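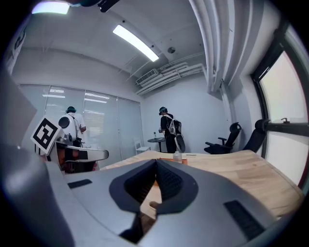

A light wooden table, with a small clear bottle standing near the middle of it.

The case for a shared table with very little on it
By Paloma Okafor

I have worked at shared tables for most of my adult life, and I have come to hold a firm view about them. A table that belongs to everyone should be cleared by everyone, every time they leave it. I don't mean tidied into piles, or pushed to one end. I mean cleared, apart from whatever is being used at that moment.

I know this is an unpopular view. When I put it to the tenants at Grajales, the building where I rent a place by the month, the replies were mostly polite and mostly against. People like to leave things out. They say it helps them start again in the morning. One person told me that a bare table made the room feel like a waiting room at the dentist, and I can see what she meant, though I have sat in nicer rooms at the dentist than some of the ones I have paid rent on.

My argument starts with small things. Large things look after themselves. If someone leaves a bicycle on a table, it will be moved within the hour, and there will be a conversation about it. A small bottle with a white cap can stand in the same spot until the spring. It takes up no room to speak of. Anyone can work beside it. It might be wanted. So it stays, and then something flat is put down next to it, and then something else, and by the end of the week there is a cluster that has no owner and that everyone steers round.

We had one of these at my last place, a converted shop run by a firm called Dadier. It began with a glue stick. By May there were two mugs of pens, a tape measure, a charger for a phone none of us had, and a tray that had been brought in to hold the rest. The tray was the mistake. Once there is a tray, the clutter has an address, and people start adding to it on purpose. I threw out most of it one evening and put the remainder in a drawer. The tape measure was missed, and I was told so. The rest has never been mentioned.

The usual answer to all this is storage. I have been in meetings where storage was discussed as though it were a form of medicine. Grajales bought a set of shelves from Skimico at a cost of £313, and they are good shelves, solid and deep, and they were full in a fortnight. The table was no clearer. What had happened was that people had brought more in from home, having seen that there was somewhere to put it. I am not against shelves. I use mine. But they deal with the things people have already decided to put away, and the trouble on a table comes from the things they haven't decided about.

That is why I prefer a rule about leaving. It asks for one decision at one moment. You stand up, you look at the part of the table where you were, and you take what is yours. If you find something that isn't yours, you ask once, out loud, and if there is no answer it goes in the lost box by the door. The lost box is emptied on the last working day of the month. It is a hard rule for about a week.

Part of the reason I care is the wood. A plain wooden table with the grain showing is a pleasant thing to sit at. It costs more than a painted one and it marks more easily, and I have never understood paying for it and then hiding it under paper. Ring marks come from bottles and cups that are left standing. Scratches come from things being shoved along to make space. Our table at Grajales was made by a small workshop, Fletico, and came with a card asking us to oil it twice a year. You cannot oil a table with a tape dispenser on it. You oil round the tape dispenser, and then you have a pale patch in the shape of one, which we do.

The other part is the people who don't sit down. Plenty of work is done standing. Someone comes in with a backpack on, needs a surface for five minutes, and wants to be off again. Someone else is on their feet in the middle of the room all afternoon with a headset on and only needs the table now and then. For them a crowded table is no use at all. They end up using the window sill, or the floor, or holding everything in their hands. Those who keep a regular chair forget this because they have already made their own clearing, and they think of the table as having plenty of room.

I should be fair to the other side. There are jobs that can't be packed up halfway. If you are gluing something, it has to stay where it is. If you have laid out parts in order, sweeping them into a bag at six o'clock would be daft. I would allow a note with a name and a date on it, good until the next morning. I have lived with that arrangement before and it was hardly ever abused. I would also allow water, since people get thirsty, and I would expect the bottle to leave when its drinker does.

What I would not allow is the argument from friendliness, that a bit of mess makes a place feel lived in. A shared room is lived in by the people who are there. Their coats are on the hooks and their voices are in the air. A stranger's hand cream does nothing for me.

The tenants vote on the rule next week. I expect to lose by a fair margin, and I will go on clearing my own end, and on some evenings a little of the next one along.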